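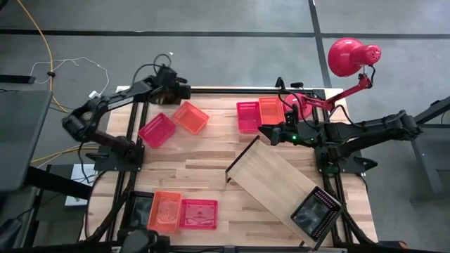
Pink, orange and black baskets out on the big table.

December 28, 2019

I have eaten nothing but leftover ham for three days and I'm starting to feel it in my knees. So today I made soup. Well, I made a start on soup, got as far as the onions, and then Celeste called and that was the end of that for an hour and a half.

She wants me to do the Skesanham walk with her in April. The whole thing! All 116 miles, end to end, with packs. I laughed, and then there was this silence on the line and I realized she was serious, so I had to turn the laugh into a cough. Celeste Barrientos has never once in her life asked me to do something by halves. Last time it was the kayaks and I couldn't lift my arms to wash my hair.

Anyway I said yes. I don't know why I said yes (I do, it was the ham, I felt disgusting). She had it all worked out already - nine days, with a rest day in Kodari so we can do laundry and eat something that doesn't come out of a pouch. The longest day is 22 miles and she slipped that in very fast between talking about socks and talking about her sister's new dog.

After we hung up I dug my old boots out of the hall closet and tried them on with thick socks. The left one is fine. The right one pinches across the top, same as it always did, and there's a crack starting near the toe. So that's new boots, and they need to be broken in by spring, and I've got up to 200 dollars to spend if I return the coat Mom gave me. I feel terrible about the coat. It is a very nice coat for somebody else.
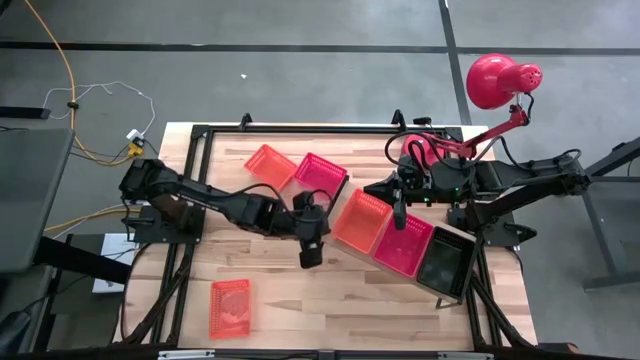
Then I got going on the gear, and you would not believe what I've been hanging on to. Two stoves, one of which I'm pretty sure I bought in 2000 and haven't lit since the Costa trip. A tent pole with no tent. Four headlamps! I had it all heaped on the bed and couldn't find a thing, so I've decided to sort it by color like those plastic baskets in a row on the table - one color for cooking stuff, one for clothes, and one for all the little things that I panic about at midnight, like blister tape and matches. I'll go get some baskets tomorrow if the roads are okay. For now it's all in grocery bags with masking tape labels and I had to move two of them to get to my pillow.

I weighed the pack too, just with the basics in it, by standing on the bathroom scale with it and then without it. I didn't like either number. Celeste says she cuts the handle off her toothbrush. I said I would leave the second book at home and she said, "The second book?" in that voice.
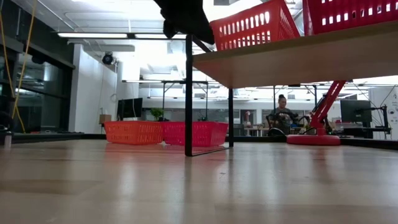

Pale wood, and all that shine from the lights overhead.

Soup finally got finished at eight o'clock. Barley, carrots, the last of the celery, and yes, okay, the ham. It needed something sour and I had half a lemon, so in it went, and it was so good that I had two bowls standing up at the stove and then a third one sitting down like a person.

I also got out the map, the old paper one with the coffee ring over Istier. There's a long climb right after the town that I'd forgotten about, or maybe it wasn't there when I was younger! I marked the water stops in pencil and wrote a question mark by the ridge because I remember that spring being dry one year.

Need to ask for the time off before somebody else grabs that week. Also call Mom. Also trash goes out early because of the holiday schedule, and I still haven't broken down the boxes.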